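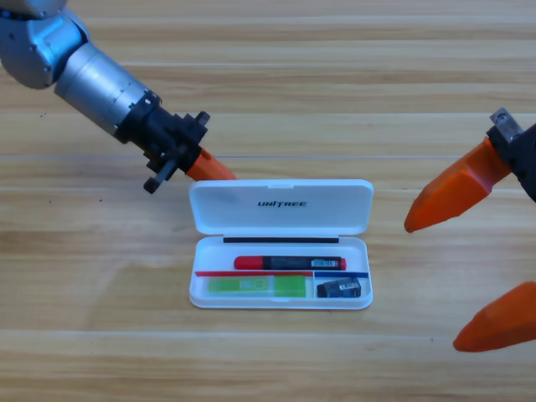

Pencil Case Packer, part-time, September start

Resholm puts together school supply kits, and September is when everyone remembers that school exists. We need people who can sit at a table, fill a pencil case with stationery and close the lid. It sounds easy. We have met the lids.

You'll work from a packing card, one case at a time. Everything lies flat in the tray and stays clear of the hinge. If you have to lean on it to shut it, take it all out and start over. Sitting on it is also discouraged.

Pay is $17 an hour, paid training included. The season's order is 3000 cases, and Genji Miyazaki would like them all to leave the building before the children graduate.

No experience needed. Good eyesight helps, as does a tolerance for Genji's radio. Shifts start at 8 a.m. or 1 p.m., and you can swap if you tell us first.

To apply, send a few lines to Colleen Hawthorne at the Resholm front desk, with the shift you prefer. Please don't enclose a pen. We have pens.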